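Kenberg Games: Orders, Pre-orders and Store Events
Frequently Asked Questions

The answers below apply to orders placed through the Kenberg website and to events held at our Kutgate store.

How long does an order take to ship?

Orders for in-stock items received before 2:00 p.m. are normally packed the same working day. Orders that include a pre-order item are held until every item is available, unless split shipping is chosen at checkout.
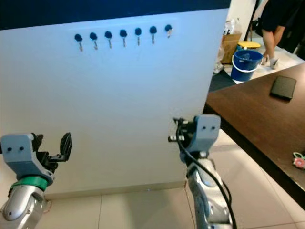
Row of seven hooks on a white panel.

Can I cancel a pre-order?

Pre-orders may be canceled at any time before the item is packed. Refunds are made to the original method of payment. Limited editions, including the Juška card set (700 numbered copies), are subject to a 2-copy limit per household.

What happens if a game arrives with missing pieces?

Please contact us within 30 days of delivery with your order number and a list of the missing parts. We keep a small stock of spares for Prodero titles. For other publishers, we will submit the request on your behalf — please allow additional time for a reply.

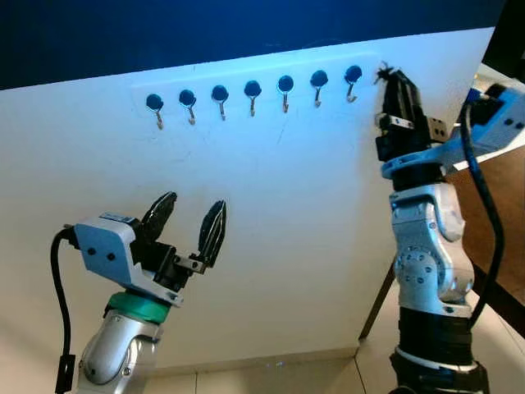

The hooks, each with a dark round top.

Do you accept used games for store credit?

Used board games are accepted at Kutgate if they are complete and in clean condition. Opened booster packs and single cards are not accepted. Credit is issued once the contents have been checked and remains valid for one year.

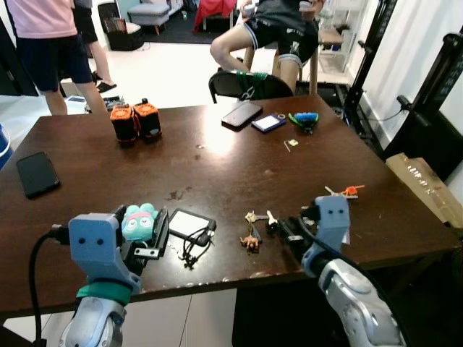
How do I register for a tournament?

Registration opens on the Events page one month before each tournament and closes when all places are filled. Places cannot be reserved by telephone.

How do loyalty points work?

Members earn one point for each dollar spent, excluding shipping and gift cards. A balance of 400 points may be exchanged for a five-dollar voucher. Points are added to the account after the return period has ended,
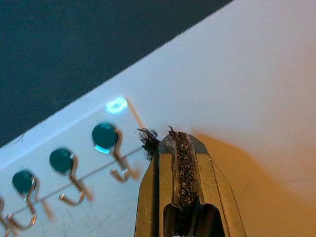 and they are removed if the related order is later refunded. Partial refunds reduce the balance in proportion. Points earned in November may take longer to appear — holiday purchases carry an extended return period.

Can points be transferred to another member?

Points and vouchers are not transferable and have no cash value.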